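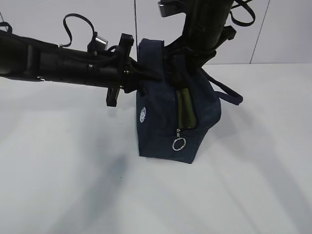
Navy blue fabric bag, boxy body, round white logo on the left side panel.

Hastness Soft Bags

Version 2

A catalog of fabric bags with still images, measured dimensions and text labels. It covers lunch bags, totes, drawstring bags, produce bags and small shoppers. Hard cases, backpacks with frames and anything with wheels are out of scope.

Maintainer: Chrysanthi Pappas

Contents

bags.csv: one row per bag
views.csv: one row per image
marks.csv: one row per logo, patch, tag or printed motif
images/: JPEG files, grouped by bag
docs/labels.txt: full label list with definitions
docs/changes.txt: change log

The catalog holds 70 bags. Of these, 55 have a complete set of measurements. The remaining rows have a value of "na" in one or more dimension fields, usually depth. Filter on dims_complete if you need full rows only.

Getting started

Unpack the archive into an empty folder and keep the relative paths as they are. All tables are UTF-8 with comma separators and a header row. Lengths are in millimeters and weights in grams. Text fields with commas in them are quoted. There are no spreadsheet formulas in any file.

bag_id is the join key across the tables. IDs were assigned in order of arrival and carry no meaning. A retired ID is never reused, so gaps are expected.

Fields in bags.csv

bag_id: text, unique
type: one of lunch, tote, drawstring, produce, shopper, other
color_main: color of the largest visible area of the body
color_second: second color, or "none"
surface: plain, ribbed, canvas_like, quilted, mesh, coated
fiber: fiber content copied from the sewn-in label, or "unlabeled"
closure: zipper, drawstring, hook_and_loop, snap, fold, open
handle: none, single, pair, strap
height_mm, width_mm, depth_mm: see Measuring
weight_g: empty bag, inserts removed
lining: yes, no, unknown
dims_complete: yes or no
source: Tiseo, Uysal or other
notes: free text

surface and fiber are separate on purpose. surface records how the outside looks in the images. fiber is filled in only from a printed label. A bag can be canvas_like in surface and "unlabeled" in fiber, and many are. Please do not merge the two columns and report the result as material.

Fields in views.csv

view_id: text, unique
bag_id: text
shape: flat, slumped, boxy, tapered, bulging
wrinkle: 0 (smooth) to 3 (heavily creased)
top: visible, covered, out_of_view
base: visible, covered, out_of_view
background: white, wood_look, gray, other
file: relative path

shape describes the outline in that image only. The same bag may be flat in one view and bulging in the next. boxy and tapered can be combined, separated by a plus sign, when the body has distinct side panels and the base is wider than the top.

wrinkle is judged on the body. Ignore the handle and the folds directly below the closure. Level 1 is for soft, shallow wrinkles that do not change the outline.

Use covered when any part of the top or base is behind or inside something else. out_of_view is for parts beyond the image border.

Fields in marks.csv

mark_id: text, unique
bag_id: text
kind: logo, patch, tag, motif
method: printed, embroidered, woven, unclear
outline: circle, rectangle, free
color: main color of the mark
panel: front, back, left, right, base, strap
text: transcription, or empty
notes: free text

Panels are named as they appear in the view the mark was labeled from. Left means the left side of the bag as seen by the viewer. This is the convention most often misread in version 1, and rows labeled the other way have been flipped.

Method is set to unclear unless the construction can be told from the image. A small white emblem on dark fabric often cannot be told apart as print or embroidery at normal viewing size. Labelers were asked not to guess. The describing word for a rounded emblem with rays or petals is "sunburst_floral" in notes, a single term for both readings.

text is left empty if the letters are not legible. Do not fill it from a brand list.

Measuring

Lay the bag on a flat surface with the closure open and the inserts taken out. Smooth the body by hand once. Do not press or iron.

Height runs from the base seam to the upper edge of the body, handles excluded. Width is taken across the base. For bags with a gusset, depth is the gusset width at the base seam. Bags without a gusset have a depth of 0, which is a real value and different from "na".

Read the tape to the nearest 5 mm. Softer bags will not repeat better than that. Drawstring bags are measured with the cord fully released.

Color names

The list in docs/labels.txt has 19 color names. Pick the nearest one. Dark blue bags gave the most disagreement between labelers. The rule is as follows: navy if the lit side of the body reads as blue, black if no part of it does. Judge from the brightest area of the body and leave shadowed folds out of it.

No color target was used, so values sampled from the JPEGs should not be treated as fabric color.

Sources

Bags came in as two lots, one from Tiseo and one from Uysal, plus single pieces entered as "other". The Tiseo lot is mostly lunch bags and small shoppers. The Uysal lot is mostly totes and drawstring bags. Type and source are therefore correlated, and a split by source will also be close to a split by type. For a balanced split, use the file lists in docs/.

Known problems

Dark bags are overrepresented among the lunch bags.
Mesh produce bags have poor edge labels. The outline was traced around the body and the holes were ignored.
Several quilted bags have a lining that was recorded as unknown when the zipper was found stuck.
Weight was taken on a kitchen scale with 1 g steps. Values for very light produce bags are coarse.
The closure field allows one value. Bags with a snap under a fold are entered as fold.
Some views show only part of the bag. Check top and base before estimating proportions from pixels.

Suitable uses

Sorting bags by type, closure or surface. Practice data for attribute labeling. Checking how well a shape label holds up when soft goods sag or crease. Packing estimates, with complete rows only.

The catalog is not suited to identifying brands, estimating price or judging wear. There is no condition field.

Changes from version 1

Split material into surface and fiber.
Added marks.csv. Logos were previously kept in notes.
Removed the "semi-rigid" type and moved its rows to lunch or other.
Replaced centimeters with millimeters throughout.
Corrected left and right panel labels.

Corrections

Send corrections to Chrysanthi Pappas through the Zestoden project page. Give the bag_id, the field, the current value and the proposed value, one correction per line. For a disputed color, include the view_id it was judged from. Accepted changes are listed in docs/changes.txt and go into the next release. The next one is planned for January.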